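**Pusska grip fault** is the name given to a recurring failure in Pusska, a robot cell built by Skorkolent to take apart discarded computers. In a trial at Tutport, the gripper closed on parts before the force limit had loaded, and 111 of 758 boards were damaged. Skorkolent called the losses "minor", a word its own log does little to support. 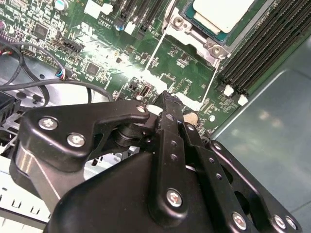 What caused the early grip? A restart cleared the force limit, and the arm was allowed to move before the value had been read back.

The maker first blamed bent sockets in the incoming machines. Dilek Dağdelen's review found little evidence for this - the faults followed restarts, whatever the make of computer. A software change in October was said to have cured it, yet three more cases were logged by Thursday of the same week. 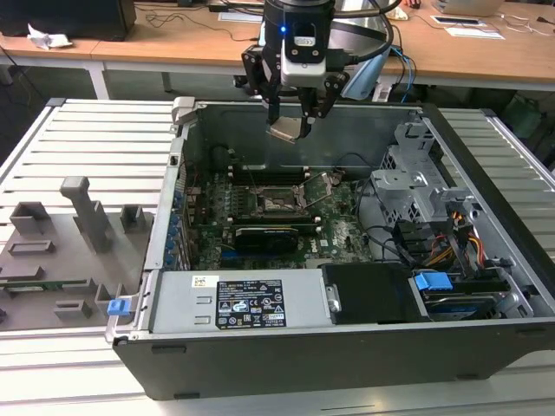 Oduor Kirui objected that the review tested only one cell and that the Hollis site, on the same software, had reported no damage. Hollis kept no restart log, so the claim can't be checked.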